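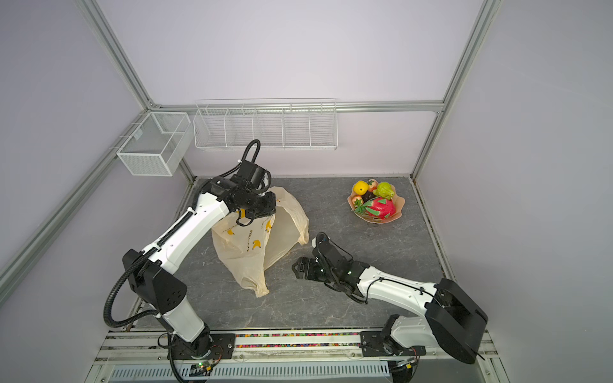 Ticket: Banana bag will not stay open long enough to put fruit in it
Queue: Skaltovora Support / Packing and Display
Site: Lanatitz, marble-pattern table
Status: Closed, with reservations
Priority: Low (raised to Medium by reporter, lowered again by everyone else)

Summary
The thin plastic shopping bags with the little bananas on them do not hold their shape. The fruit from the pink dish is supposed to go into the bag. The bag would prefer to lie down.

Reported behavior
Held by the gathered part at the top, the bag hangs open and bulges out nicely, with a wrinkled mouth on the right side. At that point it looks exactly like a bag. Let go of it and it folds over its own opening, and you have to find the way in again. With the dragon fruit in your hand this gets old fast.

Expected behavior
Bag stands up. Fruit goes in. We all go to lunch.

Steps to reproduce
1. Take one bag from the Bornent carton.
2. Put it in the middle of the table.
3. Open it.
4. Reach for the lemon.
5. Look back at the bag.

Environment
Bags: Bornent thin shopper, banana print, lettering up the side. Bought as a carton of 3,000, which is a lot of bags to be disappointed by.
Fruit: Barredo display set. Artificial, so please stop asking in the comments whether it is ripe.
Dish: pinkish peach, wavy rim like a flower. Not under investigation.
Table: gray, marble pattern.

Log

Thursday, 9:10 a.m.
Ticket opened. Reporter writes that the bag is "defective." Support asks in what way. Reporter writes "in the way of a bag." Support asks for more detail.

9:25 a.m.
More detail received. It covers three screens and includes a comparison with the paper sacks we had in January. The paper sacks stood up by themselves. They also split down one side whenever the dragon fruit went in tip first, a fact the comparison leaves out.

9:40 a.m.
Checked that the bag is the right way up. Support has to ask. It was the right way up.

9:55 a.m.
Tried a different bag from the same carton, in case the first was a bad one. Same result. Tried ten more, at the reporter's insistence. Same result, and now there were bags everywhere. We are satisfied that this is how the bag is made.

10:15 a.m.
Tried pre-opening. You rub the top edges apart, get some air in, and pull the sides out from the inside. It works well for as long as you are doing it. Someone suggested blowing into the bag. This was ruled out on grounds of dignity.

10:30 a.m.
Tried a cardboard ring inside the mouth. The bag stayed open, but the ring took up the room the fruit was meant to have, and the dragon fruit sat on top like a hat. Ring removed.

10:50 a.m.
Tried putting the heaviest piece in first so the bottom would sit flat. It turns out to be difficult to choose the heaviest piece of fruit that is hollow. All Barredo pieces weigh next to nothing. The lemon was put forward as the front-runner, then the green bumpy one. The kitchen scale was fetched, and its display moved between nothing and slightly more than nothing. Abandoned.

11:05 a.m.
Side discussion about what the green bumpy one is. Opened as a separate ticket so this one can be closed some day. Current candidates are custard apple and chayote. The packing list says "assorted."

11:20 a.m.
Support noticed that all of the testing so far had the bag standing on its bottom corner, leaning. Asked for it to be tried flat.

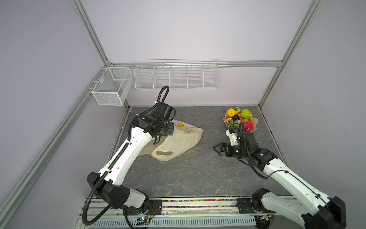
Findings from the flat test
A bag that is already lying down cannot fall over. This is the only strong result of the morning and we would like it noted.

Pressed down on the table, though, the banana bag turns into a heap of folds, and most of those folds look like a way in. The handle opening is the worst offender. It ends up as a darker patch near the fold and seems to be inviting you to use it. Put the strawberry in there and it comes straight out the other side. The reporter did this twice and described the second time as "confirmation."

The dish can stay where it is, up at the right. The reporter had asked whether moving it to the left would help. We moved it. The bag was just as floppy, and now the fruit was also farther from the opening. Dish moved back.

Root cause
Thin plastic. The bag was designed to be held up by the handles with groceries pulling down on it. An artificial fruit set does not pull down on anything.

Workaround (tested, accepted with a sigh)
1. Gather the handles and hold them together above the table. Do not let go of them for any reason, including the phone.
2. Let the bottom of the bag touch the tabletop.
3. Turn the opening toward the dish.
4. Bring the fruit over one piece at a time, going in at the side of the mouth.
5. Start with the dragon fruit. Its scales catch on the plastic, and catching is easier to deal with while the bag is empty.
6. Small peach-colored one and strawberry go last. They fit anywhere.
7. The dark purple-brown one sits in the middle of the pile and gets forgotten. Check the dish before you tie anything.

Average number of tries before it goes smoothly: 12. After that the reporter got it every time and became slightly smug.

Replies

Reporter, 1:15 p.m.
It works. I still think a bag should not need a babysitter. Can we return the carton?

Support, 1:30 p.m.
Bornent takes back unopened cartons only. Ours was opened, and several of its contents are now under the table.

Reporter, 1:35 p.m.
Can we get the stiffer ones for next time?

Support, 1:50 p.m.
The stiffer ones come in packs of 1,000 and do not have bananas on them.

Reporter, 1:52 p.m.
Then no.

Resolution
Works as manufactured. Workaround added to the packing notes. The stray bags have been folded flat and put back on top of the carton, where they are sliding off.

Related tickets
Green bumpy fruit, identity of (open)
Strawberry keeps leaving through handle (merged into this one)
Request for more dishes with wavy rims (declined, resubmitted)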